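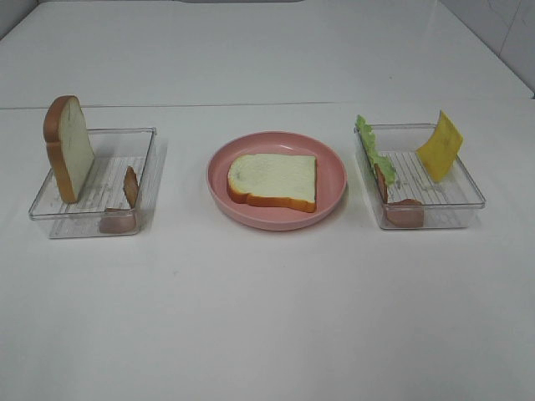 Lab 4: Sandwich Assembly, Handout for Teams

2018-10-18
By Aroha Mudgway
Last updated in week 6, after the Plorkstead section met
Reading time: 3 min

Lab 4 is pick and place with soft, thin parts. You have already moved blocks in Lab 3. Bread, ham, lettuce and cheese are harder because they lean, fold and slide, and the grasp point changes every time the table is reset.

Starting layout

The pink plate goes in the center with one slice of bread flat on it. A clear tray goes on each side. The left tray holds the second slice of bread, standing near the back, and a piece of ham toward the front. The right tray holds lettuce at the left end, the other ham in front of it, and cheese leaning at the right end. Keep the front half of the table clear.

Reset to this layout before every run. Small differences in how the ham folds are fine. A slice of bread lying flat in the left tray is not, and the run will be thrown out.

Task

Build on the plate in this order: ham, lettuce, cheese, bread. Use one ham only, from either tray. The bottom slice stays where it is. If your arm pushes the plate, you may continue, but write it in the log.

Notes on grasping

Approach the standing bread from above with the fingers on its two flat faces. Coming in from the side means going over the tray rim, and most teams in the May session hit it.

The ham has an upright part and a flat part. Take the upright part. Close slowly and lift straight up before moving sideways.

The lettuce edge is wavy, so depth readings there are noisy. Kaan Kırmızıgül's team averaged five readings and used the middle of the leaf. Their code is in the Taheri folder if you want to start from it.

The trays are clear. The depth camera may report the table through the tray floor. Set your floor height by hand and do not trust the automatic value. The lines and text on the tray floors can also confuse an edge detector, so mask them.

What to hand in

One log file per run, the script, and a page on what failed. Tatu Mosoti grades the logs and Ylva Backlund grades the write-up. The training set from last term has 3,000 runs listed, of which 2,902 load correctly. Skip the rest. Do not try to repair them.

A run is limited to 153 seconds. A run under 105 seconds with all four parts placed gets full marks for speed.

Table time is booked through Ayuba Opoku. The Wedlow section has the mornings.

Reading for next week: chapter on compliant grasping, first half.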